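### 3.2 Laundry diaries and sorting habits

Each household kept a written diary for seven weeks, starting in April. Participants noted when a garment was worn, when it was washed, how it was dried, and where it was put afterward. The diaries produced 1,468 usable entries. Entries with no garment type were dropped before coding.

Coding followed the scheme set out by Šimek for the earlier Vonow survey, with two changes. Airing a garment indoors was given its own code, and "worn again without washing" was split by whether the garment had been put back in a closet or left out in the room. Two coders worked through the full set separately, and differences were settled by discussion.

The second change mattered more than we expected. Many participants treated clothes left out as a separate group, neither clean nor ready for the wash. Chairs, door hooks and beds were the places named most often. One participant in Zeman wrote that anything on the bed "gets decided on before I go to sleep." Dark tops and sweaters were often described this way, while underwear and socks almost never were.
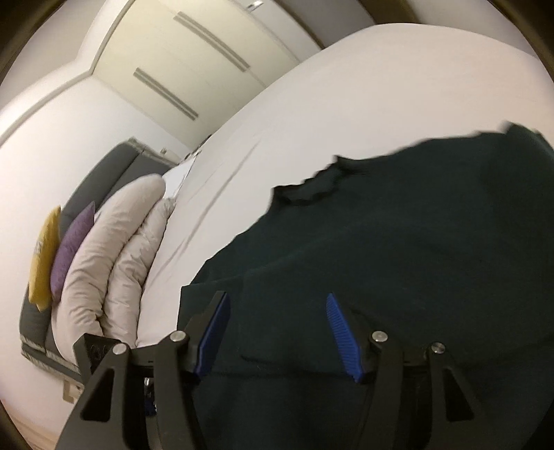 **Figure 2.** Dark green garment spread on a bed with a pale fitted sheet.

Color also affected how people judged whether an item needed washing. Participants said that dark clothes hid stains and could be worn longer, but several also said they washed them less because they feared fading. The diaries do not let us separate these two reasons. In the interviews, fading came up mainly in connection with cotton, and smell was the main concern for synthetic fabrics.

Households in Sirnomora had less indoor drying space and tended to save up full loads. Their gaps between washes were longer and less regular, and garments were more often sorted again just before the machine was started. We return to drying space in Section 4, where the diary entries are compared with the floor plans supplied by participants.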